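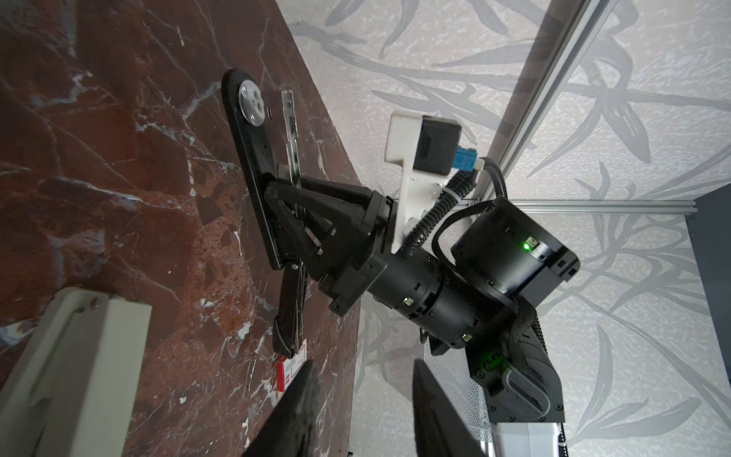
海外生活互助区 › 证件与出行

主题:Ikembridge 领事办公室十二月起不收护照换发了,大家打算怎么办?

楼主:半截铅笔
发表于 2022年8月23日

刚刷到通知,心里有点乱,上来问问。Ikembridge 那个领事办公室从十二月开始不再受理护照换发,以后统一去 Brodel 的总领馆办。公证和旅行证还留着,说是“视情况保留窗口”,这个“视情况”我读了几遍也没读懂。

我的情况是这样:我和孩子住在 Leckie,以前去 Ikembridge 坐火车当天来回,早上出门,下午还能赶上接孩子。去 Brodel 就完全两码事了,火车要换乘,坐飞机又只有 Dremo 一家飞,班次还老改。孩子那本护照明年春天到期,我自己的还有一阵子。现在纠结的是,要不要趁着 Ikembridge 还收材料,两本一起提前换掉。

有没有最近去办过的?能不能提前换?我看网站上写有效期不足一定时间才收,但我邻居说她去年还剩挺久也给办了。

另外通知里提到预约系统每次放 30 天的号,我今天点进去全是灰的,是我姿势不对吗?

——————————

2楼:咸鱼过冬
回复 半截铅笔

姿势没错,就是没号。上个月我刷了好多天,最后是半夜醒了顺手点开,居然亮着一个格子,迷迷糊糊就约上了。填信息的时候手一定要快,我头一回抢到了,因为旧护照号码现翻现找,填到一半就给释放了,气得我后半夜没睡。

建议把要填的东西先打在一个文本里,到时候直接粘贴。孩子的和大人的要分开约,一个号只能办一本,这个通知里没写清楚,到了窗口才跟你说。我前面那位妈妈带着俩娃只约了一个号,当场差点哭出来。

——————————

3楼:Soledad Medrano

中文写得慢,请多包涵。我先生是中国人,我们家的证件一直是我在跑。

我想说,先不要着急。通知的原文我仔细看了,写的是十二月起“不再接收新的换发申请”,意思是之前递进去的,照样在 Ikembridge 取。所以只要在那之前把材料交上就可以,不需要在那之前拿到新护照。很多人把这两件事混在一起了,我们群里昨天就吵了一晚上。

楼主的孩子明年春天到期,我觉得秋天去办来得及。您自己的那本还久,真的需要提前吗?我个人觉得可以等。

——————————

4楼:老周在Brodel
回复 Soledad Medrano

“照样在 Ikembridge 取”这个我持保留意见。三年前另一个小办公室撤窗口的时候也是这么写的,结果后来没取的全给转走了,我有个同事就是专程跑去大城市拿的。文字是一回事,执行是另一回事。

我就住 Brodel,说点这边的实际情况。总领馆的号比 Ikembridge 还难约,现在一个地方的人都消化不了,再加上你们那一片,想想就头大。排队的地方在室外,遮雨棚只够遮前面那一小截。冬天带孩子来的话,羽绒服穿厚点,别指望能进去等。

我的意见很简单,能提前的全提前,大人小孩都是。

——————————

5楼:Soledad Medrano
回复 老周在Brodel

可是如果每个人都“能提前的全提前”,那么真正快到期的人就更约不到了呀。我不是说您不对,只是我们这里有好几个学生,护照马上就不够用了,现在一个号也抢不到。还有很久才到期的人,是不是可以让一让?

——————————

6楼:老周在Brodel
回复 Soledad Medrano

道理我懂,但是让人自觉让号,这事儿我在论坛混了这么多年没见成功过。该系统管的事就让系统管,他们完全可以按到期日分批放号嘛,又不是什么高科技。

——————————

7楼:咸鱼过冬

两位说的都对(和稀泥)。不过楼主问的是能不能提前换,这个我可以答一点:窗口的人会问你理由。我前面有个大哥说“怕以后麻烦”,被退了。后面一个姑娘带了公司的外派信,说要办长期签证需要足够的有效期,就收了。所以楼主你自己那本如果硬要一起换,最好带点能说明白的东西,机票也行,签证要求打印出来也行。

——————————

8楼:半截铅笔(楼主)

谢谢谢谢!信息量好大,我先消化一下。

补充一个情况:我明年夏天要带孩子回国看我爸妈,中间要转机,转机那边要求护照剩余有效期,我那本到时候刚好卡在边上。这算不算理由?机票还没买,现在这个价格我下不去手,Dremo 飞 Brodel 再转出去,光第一段就比以前整个行程还贵。

——————————

9楼:Lotte_Coppens
回复 半截铅笔

我在旅行社做过几年,插一句嘴。转机地的有效期要求,航空公司值机的时候就会查,他们比边检还严,因为把你运过去又被退回来,费用是他们出。所以“刚好卡在边上”这种情况,我的建议是一定要换,别赌。我见过的客人里,在柜台前面哭的,多半就是差那么几天。

至于算不算换发的理由,我不敢替领馆回答。你可以把转机地官方网站上的那一页打印出来,重点的地方划一下,再写一份简单的行程说明。没买票没关系,写计划出行月份就好。

还有,千万别为了换护照去买一张不能退的票,真的有人这么干。

——————————

10楼:一颗大蒜

我来讲个反面教材,就是我本人。

去年拖拖拉拉,总觉得 Ikembridge 那么近,随时都能去。结果出差前发现有效期不够了,慌忙去约,没号。打电话,占线。发邮件,自动回复。后来走的是加急旅行证,那个东西只能回国用,去别的国家人家不认,我出差的地方就不认。最后项目换了别人去,我老板倒是没说什么,但是那个季度我一直觉得他看我的眼神怪怪的。

所以我站老周。别等。

对了加急那次让我带的材料里有一份情况说明,要手写,打印的不收。我在门口的邮局借了支笔趴在柜台上写的,写错一个字又重来。大家去之前自己带两支黑色的笔,蓝色的也给退。

——————————

11楼:Yareli Galindo
回复 一颗大蒜

蓝色的笔我上次是收了的哎!是不是看窗口心情?我是五月去的,坐在左边窗口那位阿姨特别好,还帮我把照片剪小了一点。

说到照片,你们都在哪里拍的?我在 Leckie 商场的自助机拍了两次,两次都被退,一次说背景不够白,一次说耳朵没露全。后来去了领馆对面那家小店,贵是贵,但是人家知道规格,一次过。

——————————

12楼:咸鱼过冬
回复 Yareli Galindo

对面那家我也去过!老板还会跟你说“嘴巴闭上,不要笑,也不要不高兴”,我到现在护照上那个表情都像刚被通知加班。

自助机别去了,浪费钱。孩子的照片可以自己在家拍,贴着白墙,自然光,然后拿去店里让他们按规格裁,能便宜一点。小宝宝就铺白床单躺着拍,我家老二就是这样过的。

——————————

13楼:竹编椅子

潜水很久,出来问个别的。我看到有人说可以邮寄办理?我住的地方比 Leckie 还偏,去哪儿都远,邮寄要是真的能行,那撤不撤窗口对我没区别。

——————————

14楼:老周在Brodel
回复 竹编椅子

成人换发以前试行过一阵,后来停了,现在网站上那个邮寄页面是旧的,没删掉而已。别往里寄护照原件,寄丢了你找谁去。

——————————

15楼:Elaine G.
回复 老周在Brodel

不完全是这样。邮寄没有全停,行动不便的和年纪大的还可以申请,要先写邮件,附上医生证明,得到回复之后才能寄。我婆婆今年就是这么办的,来回都用挂号,拿到新护照那天她高兴得不得了,拍了照发给所有亲戚。

老周说的不要直接寄原件,这个我同意,没有收到确认邮件之前什么都不要寄。

——————————

16楼:老周在Brodel
回复 Elaine G.

哦?这个我确实不知道,那是我说错了,谢谢更正。上面那条我就不改了,免得后面的人看不懂。

——————————

17楼:竹编椅子

我腿脚好得很,看来是没戏了哈哈。那还是老老实实坐车吧。Elaine 方便问一下从寄出到收到隔了多久吗?我帮我姨妈问的,她倒是符合条件。

——————————

18楼:Elaine G.
回复 竹编椅子

22 天,含路上的时间。不过那是春天,现在大家都在赶,我不敢保证还是这个速度。邮件标题里把姓名和“行动不便人士换发”写清楚,我第一封标题写得太随便了,一直没人理,换了个标题第二天就回了。

——————————

19楼:Rocío Cisneros

大家好,我在 Ikembridge 的社区中心做接待,经常有华人家庭来问这个事情(我的中文是在那里跟一群阿姨学的,有错请指出)。

我们中心的主任给领馆写了信,问能不能偶尔派人过来收材料,就是所谓的流动服务。以前在别的城市有过,一来就是一整天,现场采指纹、拍照、交表。对方回信说“正在研究”。我不想给大家太多希望,但是如果需要的人多,他们会认真考虑的。我们准备收集一份联名信,纸质的放在前台,想签的可以过来。

——————————

20楼:一颗大蒜
回复 Rocío Cisneros

签!我下周路过就去。能不能弄个网上的?住得远的人专门为了签个名跑一趟有点舍不得。

——————————

21楼:不吃香菜的人

泼点冷水哈。联名信这种东西,写了也就写了。我在这儿住了十几年,公交线路撤的时候签过,图书馆缩短开放时间的时候也签过,没一个管用的。领馆撤窗口肯定是人手和预算的事,你签再多名字,人家也变不出人来。

有这功夫不如几家人拼个车,一起去 Brodel。油钱一分摊,比火车便宜多了,还不用看 Dremo 的脸色。

——————————

22楼:Rocío Cisneros
回复 不吃香菜的人

我理解您的想法。可是拼车的话,老人家坐那么久的车很辛苦,带小宝宝的也是。来我们中心问的人,有很多不会开车,也不会上网约号。我想两件事都可以做,不矛盾。

网上签名的事我明天去问主任。

——————————

23楼:不吃香菜的人
回复 Rocío Cisneros

行吧,你说的老人那块儿我没想到。我爸妈不在这边,容易忽略。网上的出来了发个链接,我签。拼车的帖子我也另外开一个,有兴趣的去那边报名,别把楼主这儿带歪了。

——————————

24楼:半截铅笔(楼主)

没事没事不怕歪,看得我可起劲了。拼车我很感兴趣!不过我家这位晕车,坐后排半小时就脸色发青,得坐副驾,有没有司机能接受一个七岁的……哦不对,七岁还不能坐副驾。那算了,我还是火车吧。

——————————

25楼:Lotte_Coppens

顺便提醒一下打算坐飞机去 Brodel 的人:Dremo 冬季班表还没完全放出来,现在能买到的十二月的票,后面有可能改时间。如果你的预约是上午,千万不要订当天早班机,提前一晚到比较安全。改签的时候,航空公司主动改时间是可以免费换的,你自己想改就要收钱,客服有时候不会主动告诉你,你要自己提出来。

领馆的预约迟到了是不等人的,这个跟医院还不一样。

——————————

26楼:Yareli Galindo
回复 Lotte_Coppens

上次 Dremo 给我改了三回时间,最后一回改到了前一天?!我邮件没看到,到了机场才知道飞机昨天已经飞走了。后来钱是退了,酒店的没退。

现在我订什么都把手机通知打开,吵死了也开着。

——————————

27楼:小满没下雨

请教一下各位,费用那边我看得糊涂。有人跟我说找中介代约一个号,收 2000,说保证能约到 Ikembridge 的,还能“加急出证”。这靠谱吗?我爸妈来探亲,我爸护照快到期了,我挺着急的。

——————————

28楼:老周在Brodel
回复 小满没下雨

骗子。别给。

——————————

29楼:咸鱼过冬
回复 小满没下雨

+1 骗子。预约本来就是免费的,加急出证也不是中介说了算。而且他要你爸的护照信息去填,回头拿去干什么你都不知道。我们群里之前有人给了定金,对方第二天就把群退了,头像都换了。

你把你爸到期的日子和回国的日子说一下,大家帮你看看是不是非在这边办不可。很多时候够撑到回国,在老家换又快又便宜。

——————————

30楼:小满没下雨
回复 咸鱼过冬

啊对哦!他们 90 天就回去了,回去的时候护照还没过期。我刚打电话问了我爸,他说航空公司那边他出发前已经问过,直飞没问题,是我自己瞎紧张。我爸还说我“这么大人了还能被骗”,唉。

谢谢两位,差点就转账了,对方今天还催了我两次。

——————————

31楼:Soledad Medrano
回复 小满没下雨

太好了!请把那个中介的账号也告诉群里的人,别的人可能正在付钱。

——————————

32楼:版主_灯泡

看到 27 楼的内容,提醒一下:本版禁止发布代约、代抢信息,遇到私信推销的请直接举报,我会处理。小满你把聊天记录私信发我一份,看看是不是站内的用户。

另外通知原文我放在置顶帖里了,大家引用的时候尽量引原文,别引群里的截图,截图里有一张是前年的,好几个人已经看错了。

——————————

33楼:半截铅笔(楼主)

来更新一下!!昨晚听了咸鱼的,把信息都打在备忘录里,定了个闹钟半夜爬起来,刷到了一个!给孩子约上的,九月底,Ikembridge。填的时候手都在抖,孩子爸在旁边打呼噜,一点忙没帮上。

我自己的还没有,但心里踏实多了。这几天继续刷,刷不到就按 Lotte 说的,把转机的要求打印好,办孩子那本的时候顺便问问窗口,看能不能给个说法。

还有个小问题:办孩子的,爸爸妈妈是不是都得到场?他爸那周可能要上晚班,白天补觉叫都叫不醒。

——————————

34楼:Elaine G.
回复 半截铅笔

恭喜!我们那次是我一个人带去的,他爸签了同意书,再附上他的证件复印件,就可以了。同意书的模板要用网站上最新的那版,旧版少一栏。签名要跟他证件上的签名一样,别让他睡迷糊的时候签。

——————————

35楼:一颗大蒜

记得带黑笔。

——————————

36楼:半截铅笔(楼主)
回复 一颗大蒜

带!已经放包里了,两支。同意书模板我今晚打印出来,等他起床了再签。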